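Print this message | E-mail this message

From: Derek Nuttall
Date: Jun 27, 2025
Subject: Re: end-user clauses, which edition to cite

> I'm drafting a short piece on end-user certificates and I keep
> running into the Kettle handbook. Half the footnotes I see point to
> the first edition and half to the second. Does it matter which one
> I use? The library here only has the first. Also, is the Dultex
> database still updated?

It does matter, at least for chapter 12. The first edition treats re-export consent as a matter of contract between seller and buyer and leaves it there. The second, edited by Wollen and Jokier, splits the chapter in 2 and adds a long part on what happens when the importing state changes its mind after delivery. If your piece touches on post-delivery checks at all, you want the second.

For everything up to chapter 9 the text is nearly the same. Page numbers are off, though, so cite by paragraph.

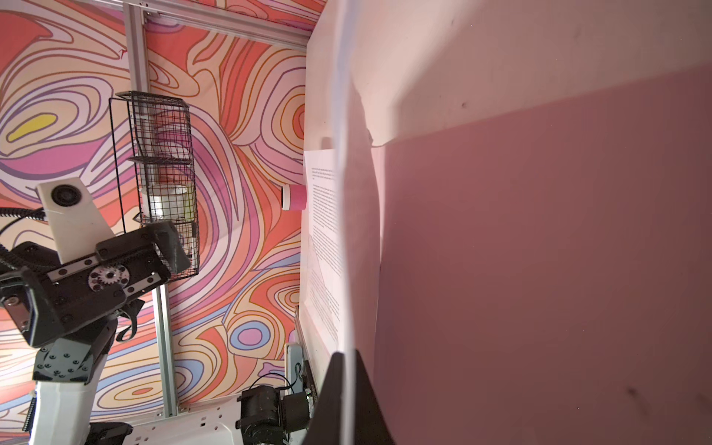
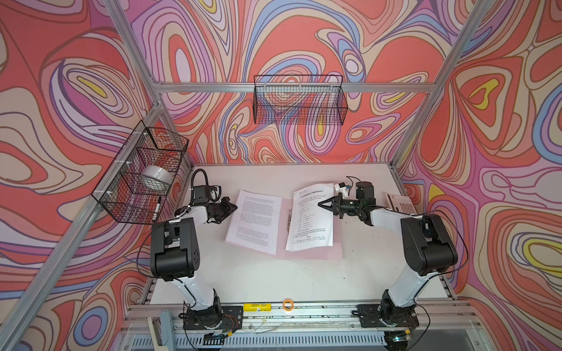
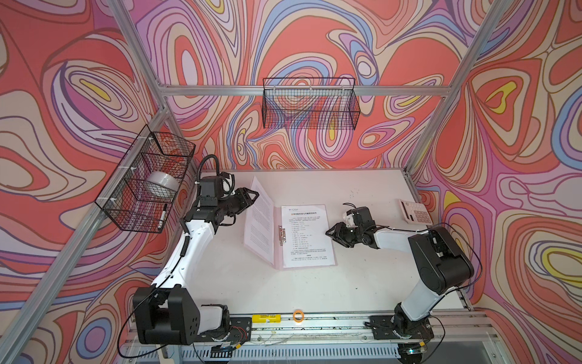

On price, the hardback runs to 800 pages and costs more than I would pay out of my own pocket. The paperback is due in September. Ask your library for an interlibrary loan in the meantime – mine got a copy without much trouble, and they let me scan the chapter I needed.

Dultex is still updated, but slowly. The national legislation section is good. The section with sample certificates has gaps, and several of the forms have been replaced by the governments that issued them. I would check any form against the ministry's own site before quoting it.

One more point on your draft title. "End-user certificate" and "end-use certificate" are not the same document everywhere. Some licensing offices use one term for both, and others ask for two separate papers. Wollen has a footnote on this near the start of the definitions chapter. I'd settle on one term in your first paragraph and say what you mean by it.

Send the draft over when you have it. I can read the treaty section, but I'm no use on customs law.

Derek

Print this message | E-mail this message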